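About Drerik

We teach machines by showing, on the table in the workshop and also out on the road. 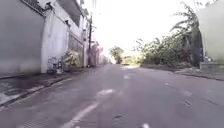 Who we are

Drerik is a small company of 12 people. We started in a rented room behind a bicycle repair shop, with one secondhand arm and one small wheeled vehicle. Today we have a workshop on two floors in Flillammont, and the arm is still in use, although its second joint makes a noise when it turns to the left.

Our work is demonstration. A customer has a task that a person can do well, and wishes that a robot will learn it. One of our operators does the task many times, either by holding the arm and leading it by hand, or by driving the machine from a desk with a remote control. Everything is recorded. From these recordings the robot learns its first version of the task, and then we correct it.

What we do by hand

Hand guiding is the older part of the company. The operator stands beside the arm, puts it into free mode and moves it through the work slowly. We use it mostly for packing, sorting and placing parts into a holder. A new operator practices for three weeks before the recordings are kept. It sounds long, but a nervous hand teaches a nervous robot, and to clean such recordings later costs more time than the training.

What we do by remote control

For street tasks the operator sits in our office with a screen, two pedals and a wheel. We drive at walking speed on quiet residential streets, and we ask permission for each of them. The operators learn to keep a steady distance to the curb, to pass parked bicycles with enough space, and to not follow an old center line when the paint is nearly gone. Trees and bushes along the sidewalk need patience too, for the strong change between shade and sun is difficult for a beginner at the screen.

Our longest street project is called Fundberg. It began in October and has now 468 recorded drives. After every drive the operator writes a short note in normal words: where he or she hesitated, and what he or she was looking at. We have found these notes more useful than many of our charts.

Our partners

The remote desks are built together with Kokkinos, a workshop for control equipment in the same street as us. They made the pedals heavier for us two times, and the present ones we like very much. For the arms we repair as much as possible ourselves.

Work with us

We take new operators twice a year. You do not need a technical diploma. You need calm hands, good eyes (glasses are fine) and the habit to say when something went wrong. Of 73 people who tried our open day last time, many had never touched a robot before.

The next open day is Saturday, January 31, 2026, from ten in the morning. Please come to the side door and ring the lower bell. Customers with a task to show are welcome on the same day, and may bring the parts with them, if one person can carry them up the stairs.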